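The motion planner that learned to slow down
A conversation with the software team behind Otus

The small group in Iststead that writes Otus works above a bicycle shop, in two rooms joined by a door that doesn't close. Otus is the control and planning software they have been building for two-handed robots, and the author spent a Monday with the lead developer, who asked to be left unnamed and then talked for most of the afternoon.

"I love two-handed work," the developer said, before the coffee was even poured. "With one arm you're planning a path. With two arms and a thing between them you're planning a kind of agreement! Each hand has to know what the other one is about to do, and it has to know early enough to matter."

The first version treated each arm as its own problem. Two planners ran side by side, and a referee process stepped in if the arms were going to collide. It was safe, and it was also painfully stiff. One arm would stop dead and wait while the other finished its business.

"So we threw the referee out," the developer said. "Now there's one planner that sees both arms as a single body with a lot of joints. It's slower to compute, sure, but the motions come out looking like they belong together."

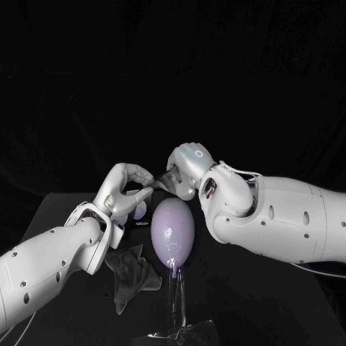 "The other big piece was contact. A planner likes a world of solid shapes, where you're either touching something or you're not. But lots of the things people want handled are soft, or thin, or they give when you press, and the shape you planned around isn't the shape you've got a moment later. We had to let the plan be a bit vague at the fingertips and let the controller sort out the last stretch."

That controller runs 1,000 times a second, with the planner updating 25 times a second above it. Getting the two to talk without tripping over each other took most of the winter. The developer drew it on the back of an envelope (two boxes, one arrow going down, a much fatter arrow coming back up) and was plainly delighted with the fat arrow.

"The upward one is where the good stuff is. The controller tells the planner how hard it's having to work. If it's straining, the plan is wrong, and we don't need to know why yet. We just slow down and replan. Old Otus would push on regardless, bless it."

Stretchy things get their own treatment. For a band or a cord held at both ends, Otus keeps a very simple model, a few springs in a chain, and corrects it from the camera as the hands move.

"People expect some giant simulation in there. We tried one! It was gorgeous and it was always late. The springs are crude, but they keep up, and the camera fixes most of their mistakes."
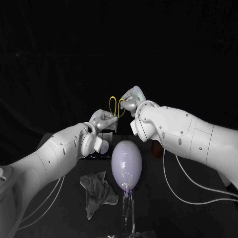

Seeing around your own hands

Perception was the part the developer kept circling back to. The camera sits at the head, looking down over both arms, and the closer the hands get to the job, the more of it they cover.

"It's the same when you thread a needle, your fingers are in the way. You don't panic, you remember where the eye of the needle was. So we gave Otus a short memory. It holds on to the last good view of each object, and it lets its confidence drop the longer that object stays hidden. When confidence gets too low, a hand moves aside for a look."

Tuning that was fiddly. Let the confidence fall too quickly and the robot keeps peeking; too slowly and it trusts a stale picture. Clear materials are harder again, as they let the background through and throw back highlights that the tracker can mistake for edges. The team now logs every frame where the tracker changes its mind, and somebody replays the log each morning with the planner's guesses drawn on top.

"I could watch those replays all day. You see a bad guess start as one wobbly outline, and 40 frames later you see what it did to the wrist. Before we had the replay tool we were reading columns of numbers and making up stories about them."

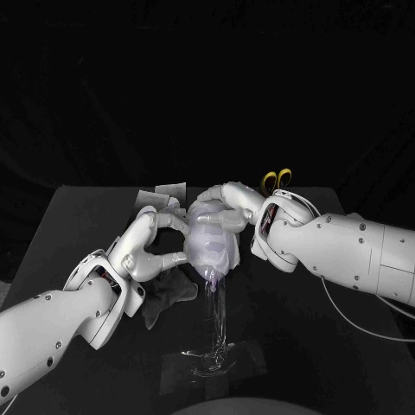 Daher, who runs a test cell in Trolville on an early build, is less sure about the memory feature and said by email that "it still holds on to an old position longer than I'd like," especially after an object has been nudged by the back of a hand. Daher would rather have a setting for each object than one for the whole table.

The developer had read the same email and agreed with nearly all of it. "That's fair, and it's coming. A heavy block stays where you left it, and a scrap of film doesn't, so why should they be forgotten at the same speed? We have it working on a branch. It breaks the replay tool, which I'm a little heartbroken about."

Version 2 is planned for May, with the per-object settings if the replay tool can be repaired in time. The envelope with the two boxes has been taped up over the build machine.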